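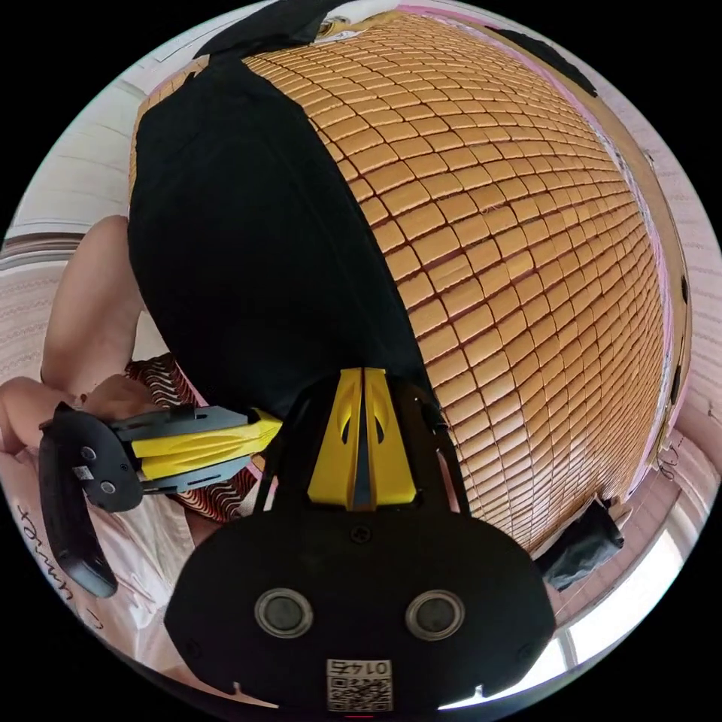 Contos > Oficina e garagem

A garra amarela

A Rozália diz que eu falo com a garra. Não falo. Quer dizer, resmungo um bocadinho enquanto aperto os parafusos, e se a garra está por perto, a culpa é dela.

Começou tudo na oficina partilhada da Rua do Hiltberg, onde pago a minha quota e tenho direito a uma prateleira e a meia bancada. A outra metade é do Bořivoj Tóth, que anda há 14 meses a construir um relógio de cuco sem cuco. Eu queria uma coisa mais simples: uma garra de segurar na mão, com dois dedos, que aprendesse comigo a dobrar roupa. Simples! A minha irmã Radoslava riu-se tanto ao telefone que teve de desligar.

Os primeiros dedos saíram moles. Os segundos partiram-se a pegar numa meia. Os terceiros imprimi em amarelo, porque era o rolo que restava, e ficaram lindos, com um recorte em forma de gota que desenhei às duas da manhã e que ainda hoje não sei explicar. Chamei Rerklow ao projeto. Soava a marca de aspirador antigo e isso dava-me confiança.

Faltava o treino. Levei tudo para casa da Rozália, que tem uma janela enorme e uma paciência razoável, e passei lá 6 tardes a levantar panos e a pousar panos, sempre devagar, como se o tecido estivesse a dormir. Ela ia passando com o café e dava opiniões.

- O preto não. O preto engana-te a máquina.
- É por isso mesmo que estou a usar o preto.
- Então usa, mas não me estragues a esteira.

Ao fim da sexta tarde tinha 2.129 gravações. Pus o computador a mastigar aquilo durante a noite e no sábado montei a garra no braço velho que o Bořivoj me emprestou (com recibo assinado, imaginem). Carreguei no botão. O braço desceu, hesitou, abriu os dedos - e ficou parado por cima do pano, a tremer muito ligeiramente.

- Está a pensar - disse o Bořivoj.
- Está é com medo - disse a Rozália.

Eu sabia o que era. Conhecia aquela pausa. Sou eu que paro assim, antes de pegar em qualquer coisa, a ver se a mão vai direita. Tinha-lhe ensinado a hesitação juntamente com o resto, gravação atrás de gravação, sem dar por isso.

Depois lá fechou os dedos, levantou uma ponta e dobrou-a para o lado errado. O Bořivoj bateu palmas. A Rozália foi endireitar o pano, parou um instante com a mão no ar, e olhou para mim.

- Nem uma palavra - disse eu.

Voltei a carregar no botão.

Contos recentes
O cuco do Bořivoj
Três parafusos a mais
A impressora do senhor Tichý
Verão em Agbayani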